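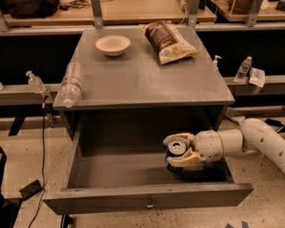
Flollard opens its second Clear-Out Month today, asking households to take on one drawer and one surface a day - starting with the worst bit of furniture in the house. Most of us have one. Bowl left out on top, snack bag next to it, a plastic bottle on its side, and the drawer underneath hanging open. Small jobs, all of them. They just pile up.

Home | News | Events | Press

2023-02-21
By Nusrat Shaikh, Flollard press desk

Shares 239 | Comments 2

Free to join. No kit to buy. Sign up and get a daily card by post or email, ten minutes a go, kitchens first then bedrooms and hallways. 183 households finished last year, and we'd like to beat that.

"Bottles and cans out first, then crockery back to the kitchen, then the drawer," said Morag Pringle, who wrote the cards. "Don't start with the drawer. You'll be sat on the floor reading old letters till teatime."

New this year - swap tables at the Rana hall, both Saturdays, for bowls, tins and small furniture in useable condition. Cabinets welcome if the drawers run. Knobs on please, we ran out of spares last time and it held up teh whole queue.

Recycling drop-off at the side door, rinsed and caps on.

Press queries and interviews: Daniyal Memon at Flollard. Evening calls fine.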